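## Chapter 4: Dividing and Overwintering Cannas

If you have ever lifted a canna in late autumn and found yourself holding a muddy lump the size of a football, you will know the mixture of pride and mild panic that comes with it. I felt it first in my aunt's garden at Candonbridge, where one small rhizome planted against a south wall had, over a few summers, become a clump I could hardly get my arms round (and very heavy it was too!).

Cannas are generous plants and they forgive a good deal, but they don't like sitting in cold, soggy soil, and they flower less freely when the clump is crowded. This chapter covers lifting, storing and dividing, more or less in the order you will meet them. 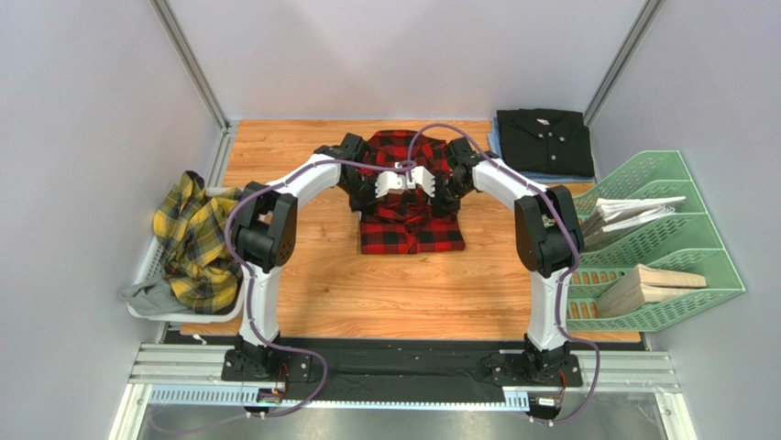 When should the clump be divided? In spring, once the eyes have begun to swell and you can tell living growth from dead.

Each piece wants at least one good eye and a fair chunk of firm rhizome behind it. My friend Minttu Honkanen, who taught me most of what I know, likes two or three eyes to a piece and pots them into 23 cm pots, just under the surface, in barely moist compost. She keeps them above 10°C until they are growing strongly, and by July hers are usually in flower.

We begin with the lifting, so you will need a fork, a bucket and some old newspaper. Wait until the first frost has blackened the leaves, then cut the stems down to a hand's width.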